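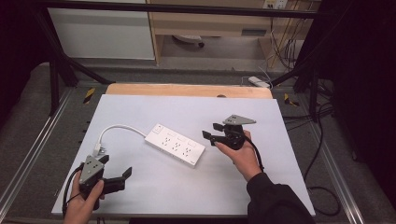

Plivari open day, Drovel: notes from the cord and strip works

Plivari opens its Drovel works to outside visitors once a year, in October. The site makes power cords, plugs and power strips for other firms to sell under their own names. I went for the molding shop and the test lab, and these notes follow the order of the tour, which is the reverse of the order in which the product is made. Finished goods are at the road end of the building and visitors come in from the road.

Getting there

The nearest rail stop is Bright, on the branch line. It has one platform and no ticket machine. A company bus met the 10 a.m. train and took the valley road to the works. Anyone driving should ignore the sign for Drovel center and stay on the river side, where the truck entrance is also the visitor entrance. Parking is on gravel. Safety shoes were lent at the desk against a signature, in whole sizes only.

Photography was allowed everywhere except the compounding room and the tool store.

Packing and final test

Every strip passes through an electrical test station before it is boxed. The operator seats the plug in a fixture, lowers a head with a set of blades onto the outlets and closes the guard. The station checks ground continuity, then polarity at each outlet, then insulation at raised voltage between the live parts and ground. A pass prints a label. A fail locks the fixture, and it can be opened only with a supervisor key. The key arrangement was brought in after an audit found failed pieces in the same tray as good ones, and the guide was open about this.

The blades in the test head wear. Plivari changes them after 2,000 cycles, whatever their condition, and the count is kept by the station itself. I asked whether the outlet contacts are marked by the test. They are, slightly, and the contact drawing allows for it.

Switches are bought in. Incoming lots are sampled for actuation force and for contact resistance, and the resistance figure is taken after the switch has been worked a set number of times with no load. A new contact often carries a thin film from storage, and a reading on the first closure says more about the film than about the switch.
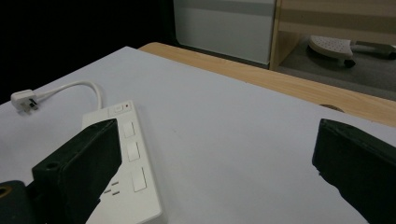
The assembly cells are laid out as a U, with parts fed from the outside and the operator standing inside. Brass strips are laid into the lower housing, the cord is landed and the strain relief is pressed home before the top goes on. Three-conductor work is still terminated by hand at Drovel. A machine for the job was tried on the long-run models and taken out again. The conductor lengths varied more than the feeder would accept, and the cost of tightening the cut was higher than the labor saved.

The strain relief is worth a note. On older models it was a separate clamp held by screws. On current ones the relief is molded onto the cord and drops into a pocket in the housing, so the pull is taken by the shape of the pocket. The lab tests this with repeated pulls followed by a twist, then measures how far the jacket has moved. The limit is 2 mm. Most of the cut-open samples on the display table had moved much less, although one early sample had let go completely at the neck and was kept to show why the radius in that corner was changed.

Molding shop

Plugs are overmolded in flexible PVC around a rigid inner carrier that holds the blades. The carrier sets blade spacing and the outer shot provides grip and seals the cord entry. Presses for this work are vertical, which lets the operator lay the cord ends in the lower half of the tool by hand. The cords leave the tool in a row and hang over a rail until they can be coiled.

Housings come from horizontal presses in the next bay. The resin is a flame-retardant grade that Plivari buys under the name Nitine. It arrives in natural color and is tinted at the press. White is the difficult one. Any material left too long in the barrel turns slightly yellow, and the difference shows as soon as a top from one run meets a base from another. Tops and bases for white models are therefore molded in the same shift and kept together through to assembly.

Regrind is not used in housings. Sprues are collected and sold to a company that makes drain fittings.

The shop was quieter than expected. The hydraulic presses have mostly been replaced by electric ones – the last hydraulic machine runs the largest housing tool and will stay until that tool is retired.

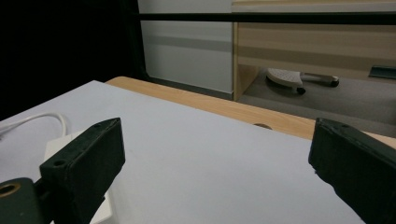

Test lab

The lab is upstairs, above the tool store, and was the part of the day with the most useful detail. It is split into a warm side and a cool side. Temperature-rise work is done on the warm side, in still air, with the strips loaded to rated current and thermocouples fixed at the blades, the switch and the cord entry. A run ends when the readings level off. Small strips get there in a few hours. A long one with a heavy cord can need most of a working day, and the lab starts those first thing.

The usual hot spot is the outlet nearest the cord, where all the current passes. Coiling the cord makes a clear difference, and the lab had a chart of the same model tested with the cord laid out and with it wound tight. I would have liked a copy of the chart, but it was on the wall and there were no handouts.

Glow-wire testing is done in a steel cabinet with an extractor. A heated loop is pressed against the housing for a fixed time and withdrawn, and the operator records whether there is flame, how long it lasts and whether drips light the tissue laid underneath. We saw one test. The flame went out on its own well inside the limit, and the smell stayed in the room through the rest of the talk.

The impact test uses a tumbling barrel, a slow rotating box that drops the plug onto a steel plate on each half turn. It runs behind a door for noise.
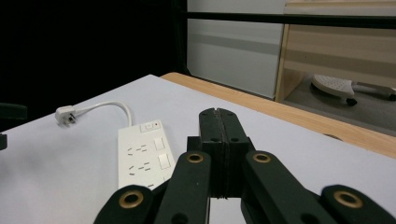 Drovel: closed gripper, pale tabletop.

The lab keeps a retained sample from each production lot for 7 years. The shelving takes up more floor than the instruments do, and the retention period is under review for this reason. One proposal is to keep only the contacts and the cord entry and discard the housing. The objection from the lab side is that most field complaints arrive with a photo of the housing and little else.

Practical points

The tour involves a good deal of standing and one steep steel stair. Lunch was soup and bread in the canteen, paid for in cash. Questions about pricing were declined, questions about process were answered in full. The return bus left late and missed the connection at Bright, where the waiting room is locked in the afternoon. The next train was an hour later. Places for next October are booked through the front desk at Plivari by phone, and the compounding room may be added to the route if the new extraction duct is finished by then.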